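Jurnix Hand-Held Gripper Recordings, Havonton subset
README for release 2, with notes on the pose fault

Please read the section "Pose fault" before you train on this subset. The first release contained wrong gripper positions, and a policy trained on them can command a fast sideways movement of a real arm.

Contents

The subset has 899 recordings. Each recording is one folder with the video of the wrist camera, the gripper opening, the estimated pose and a small text file with the name of the task. The camera has a fisheye lens. The pose is estimated after the session from the video and the motion sensor, by the Chuang tracking script. It is given in meters and quaternions, relative to the first video image.

Pose fault

In 31 recordings the estimated pose makes a jump between two neighboring images. The hand of the operator did not make such a jump. We saw it first when Rosaire Cormier replayed a recording on the arm in Stustunport. The arm went to its side limit and the emergency stop was pressed. No person was inside the fence and the arm was not damaged, but the gripper finger was bent.

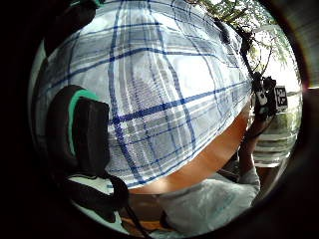 The tracker assumes that most of what the camera sees stands still in the room. When the gripper is carried close to a body, this assumption is wrong. The points are then taken from the clothes, and the tracker understands the movement of the clothes as movement of the camera. A checked cloth is a difficult case, because the crossings of the dark blue stripes are sharp corners and one crossing looks very similar to the next. A marker at the right rim, held up beside the hand, is small and strongly bent by the lens, so we do not trust it alone to correct the pose.

The first version of our quality check did not find the fault. It counted only how many points were tracked, and on patterned cloth this number can stay high. It would be better to ask where the points are, and this is what the new check does.

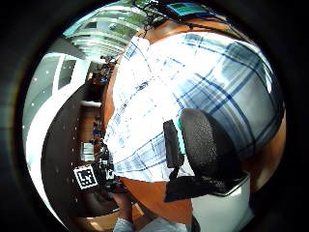 Checked shirt close to the lens; marker on the table at left, ceiling lights behind.

What is changed in release 2

The 31 recordings are still in the package, but they are moved to the folder "pose_rejected" and are not listed in the training index. We did not repair their poses. The video and the gripper opening in these folders are not affected by the fault.

Every other recording was processed again with a speed limit on the pose. If the limit is passed, the script stops and writes the image number to the log. Before, it smoothed the jump and continued, and this made the error harder to notice.

Advice for replay

Do not replay any recording on a real arm without your own speed and workspace limits. Start in simulation, then at reduced speed. Keep the emergency stop in your hand during the first run, also for recordings which passed the check.

Known limits

Slow drift of the pose is not detected by the new check. The time offset between video and gripper opening was measured for only two of the grippers.

Contact

Kiros Araya maintains this subset. If you find a jump that we missed, please send the folder name and the image number.

Last change of this file: June 13, 2020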